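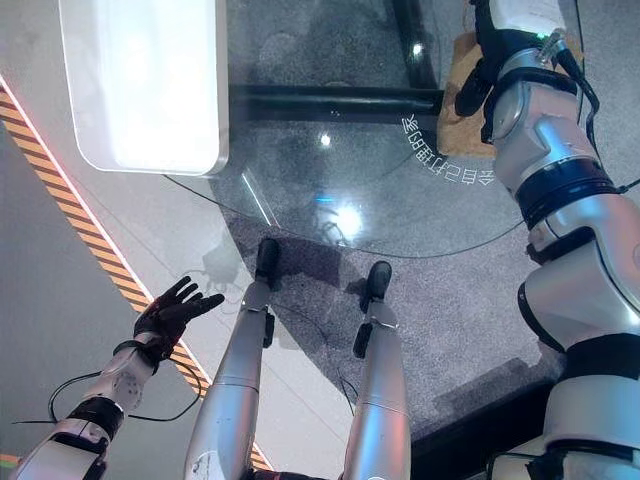
Robot arms and legs over a gray carpet, with a round glass tabletop.

OUTDOOR RECREATION 246
Handout 5: Planning a day hike with elevation gain
Mar 2, 2022

Read this before the Morkora Ridge trip plan is assigned.

Estimating time
Start with distance on the map at your group's flat walking pace. Add time for climbing, then add rest stops. Do not subtract time for the descent. Steep, loose trail is often as slow going down as going up, and most knee and ankle complaints come from that half of the day.

Turnaround time
Pick a clock time and write it on the plan. If the group has not reached the top by then, it turns back. For July trips above tree line, set it before noon on account of thunderstorms.

Snow
The north side of Morkora holds snow into early summer. Check the Rurnville trail report the evening before you leave. Microspikes are fine on packed trail but do not replace an ice axe on a steep slope.

For the assignment
Use the Purano trailhead as your start. Include a map, a turnaround time and one bail-out route. Background reading is in the course packet, pages 34 to 41.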